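Duvow hand calibration kit: 9 weeks in

I bought this kit because our two-handed cell kept drifting, and Gareth Sedgwick (who had it on the Koech bench before me) wouldn't shut up about it. It was $2,145, and yes, I winced!

Setup is easy enough. Bolt the wrists up, route the cables clear of the forearms, then park both hands palm up at the table edge before you zero the fingers. I keep a plate and a tangerine out as my test pieces.

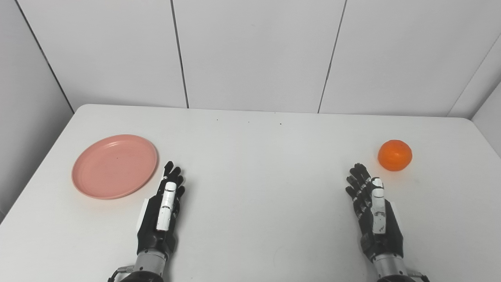

Living with it

The finger zeroing is great. The thumbs are fussier, and I still redo mine by hand most mornings (coffee first). I check thumb reach right over the fruit, with the plate between the hands, and watch the cable loops while I'm at it.

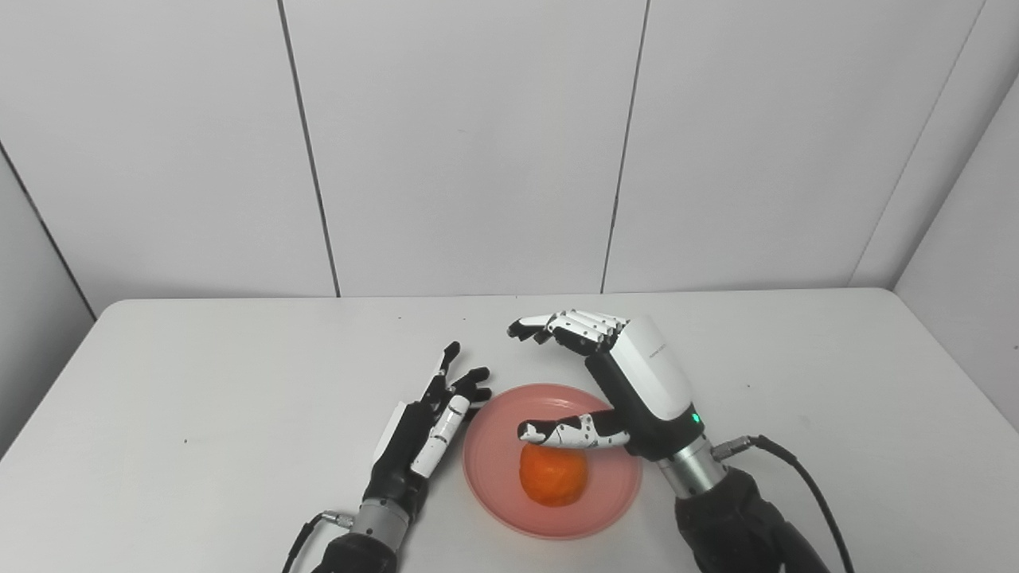 Do you need to rezero after swapping a cable?
Only the hand you touched, and it takes me 35 minutes with the manual open.

My one real gripe is the tiny hex key. Buy a spare!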